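4. 据付と最初の調整

改訂 01/09/2005

この章では、投球マシン Tananano を練習場に据え付け、最初の一球を出すまでの手順を説明します。メーカーの Olitz が付けた英文の説明書には「誰でもすぐに使える」と書いてありますが、箱を開けてすぐまともな球が出たことは、うちの練習場では一度もありません。急いでいる日に初めて組み立てるのは避けてください。

原文の説明書は Ghislain Carrier 氏の名前で出ています。以下はその手順をもとに、実際にやってみて合わなかった箇所を直したものです。原文と食い違う場合は、まずこちらを試し、だめなら原文に戻ってください。

4.1 置き場所

1. 平らで固い地面を選びます。原文には芝の上でもよいとありますが、脚が沈んで、練習の後半には球が明らかに低くなります。芝しかない場合は脚の下に厚い板を敷いてください。

2. 三脚を開き、脚の留め金がすべて掛かったことを手で引いて確かめます。「カチッという音で分かる」というのは当てになりません。掛かっていなくても音はします。

3. 付属の水準器で左右を合わせます。水準器そのものが傾いて取り付けられている個体がありました。手持ちの水準器があれば、最初に一度だけ見比べておくとよいでしょう。

4. 本体を三脚に載せ、中央のボルトを締めます。必ず二人で作業してください。

注意:本体を載せたあとに脚の長さを変えないでください。変える必要が出たら、いったん本体を降ろします。

4.2 電源

1. 主スイッチが切れていることを確認します。

2. 電源コードを本体に差し、次にコンセント側に差します。延長コードを使うときは、巻いたままにせず全部引き出してください。

3. 主スイッチを入れ、回転輪が止まったままであることを見ます。ここで輪が動き出したら速度つまみがゼロになっていません。すぐに切って、つまみを戻してからやり直します。

4. 速度つまみを少しずつ上げ、上下の輪が両方とも回ることを確認します。

バッテリーで使うこともできます。満充電で90分動くというのがカタログの数字ですが、どういう条件で測ったのかが書いてありません。速い球を続けて出せば、そこまでは持たないと考えておくほうが無難です。予備がないなら、打撃練習の最後の組を電池に頼る予定は立てないことです。

警告:輪が回っている間は、給球口に手を入れないでください。球が詰まったときは必ず主スイッチを切り、輪が完全に止まるのを待ってから取り除きます。「急停止機能」はありますが、止まるまでの時間は速度によって変わり、指を守る目的には使えません。

4.3 輪の掃除と球の準備

輪の表面に土や毛羽が付くと、球が滑って散ります。原文によれば、特殊な表面加工により「清掃不要」だそうです。信じて放っておいた結果、右打者の背中側にばかり行くようになりました。使った日は毎回掃除してください。

1. コンセントを抜きます。

2. 固く絞った布で輪の表面を拭きます。溝に詰まった土は毛先の柔らかいブラシでかき出します。

3. 輪を手で一周させ、拭き残しを見ます。

4. 乾いた布で水気を取り、しばらく置いてから電源を戻します。

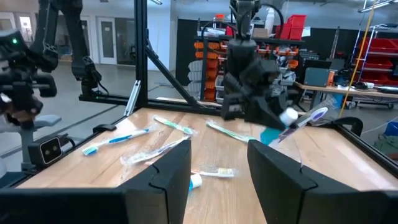
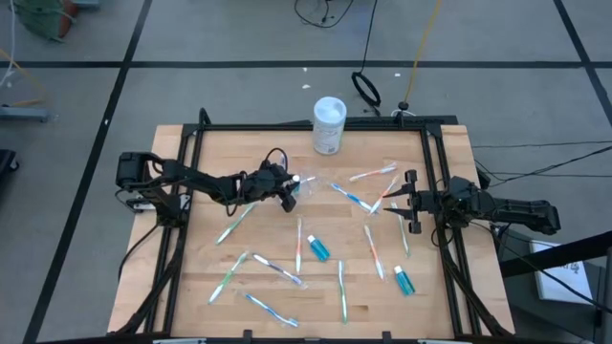 図 木の天板に置いた歯ブラシ(2枚とも)

溶剤は使わないでください。販売店では専用の洗浄液を勧められますが、水で絞った布との違いは、使い比べた限りでは分かりませんでした。値段の違いははっきり分かります。

球は同じ種類、同じくらいの傷み具合のものでそろえます。新しい球と古い球を混ぜると、つまみに触っていないのに高さが変わります。マシンの故障だと言われて調べに行くと、たいていこれです。濡れた球は入れないでください。

4.4 試し打ち出し

1. 打席とその後ろに人がいないことを確かめます。マシンの前を横切る人がいたら中断します。

2. 速度つまみを目盛り4に合わせます。目盛りの数字は時速と何の関係もありません。同じ目盛りでも、機械が違えば速さも違います。

3. 声をかけてから球を一つ入れ、落ちた位置を見ます。

4. 続けて11球を出します。最初の一球は輪が温まっていないため低くなりがちなので、判断には入れません。残りの球がまとまっていれば、首振りのねじで左右と高さを合わせます。

5. まとまっていなければ、ねじには触らず、輪の汚れ、脚の留め金、球の順に見直します。散っているものをねじで合わせようとしても、散り方が別の場所に移るだけです。

6. 位置が決まったら、ねじの頭と台座に油性ペンで合い印を付けます。次回は少し楽になります。完全に同じ場所には戻りません。

4.5 速度計 Tran について

別売の速度計 Tran は、打ち出し口の横に付けて球速を表示する装置です。取り付けは次のとおりです。

1. 側面の樹脂カバーを外します。爪が折れやすいので、下側から先に起こしてください。

2. 速度計を溝に差し込み、ケーブルを「AUX」の端子につなぎます。

3. 主スイッチを入れ、表示が出るのを待ちます。

表示される数字は、同じ日の中で速い遅いを比べる役には立ちます。公式の球速のように選手に伝えるのは勧めません。打席の横で別の計測器を使ったときとは値が合わず、どちらが正しいのかも確かめようがありませんでした。小数点以下まで出ますが、そこは読まなくてかまいません。

記録ソフト Bekent につなぐと、打ち出した球の数が自動で残ります。この機能だけは今のところ素直に動いています。ただし「練習効果の分析」という画面は、点数の計算方法がどこにも説明されていないため、この手引きでは扱いません。

4.6 部品の交換時期

原文では、輪の交換は「摩耗が見られたとき」としか書かれていません。うちの一台は3000球を超えたところで溝が浅くなり、変化球の設定が効かなくなりました。それが普通なのか早いのかは、比べる相手がないので何とも言えません。交換するときは上下を同時に替えます。片方だけ新しくすると、直球のつもりの球が曲がります。

注意:互換品として売られている安い輪は、軸の穴が合わないものがあります。注文する前に、古い輪を外して穴の径を測ってください。外径が同じでも安心はできません。

4.7 片付け

1. 速度つまみをゼロに戻し、輪が止まってから主スイッチを切ります。

2. 給球口に球が残っていないか見ます。

3. コードを抜き、本体を二人で降ろしてから三脚を畳みます。

4. カバーを掛けて屋内にしまいます。カバーは防水とされていますが、縫い目からは水が入ります。4月の遠征で一晩外に置いたときは、翌朝スイッチの周りが濡れていました。

次章では変化球の設定を扱います。先に直球がまとまるようになってから読んでください。

お問い合わせは練習場受付まで | Copyright 2005 無断転載を禁じます | ページの先頭へ戻る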